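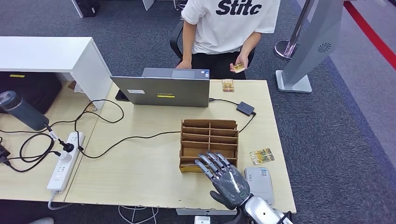

A reader asked last night whether going paperless would save me all this trouble. Maybe, but my landlord, my dentist and the county still send paper, so I still have to put it somewhere.

I started in November with one drawer holding 600 sheets. I know because I scanned every one before deciding what to keep.

The scanner is a secondhand Nogueira. It jams on receipts – lay those flat on the glass instead.

Kept on paper: car title, lease, birth certificate, tax returns. Everything else went to the shredder after I checked the scans opened.

Bosthorpe folders are fine for this. A pack of 100 will last me years. The Hatard ones are heavier, but the tabs tear.

File names: year first, then who sent it, then what it is. 'Metgate water bill' under the right year is enough. I tried color codes and forgot them in a week.

Manuals were the biggest pile. Most are online now, so I kept the one for the furnace.

New mail gets opened at 6 p.m. and scanned the same evening. If I skip two days the pile comes back.

Next up is the box of old photos – 2,000 prints, and I haven't picked a scanner setting yet.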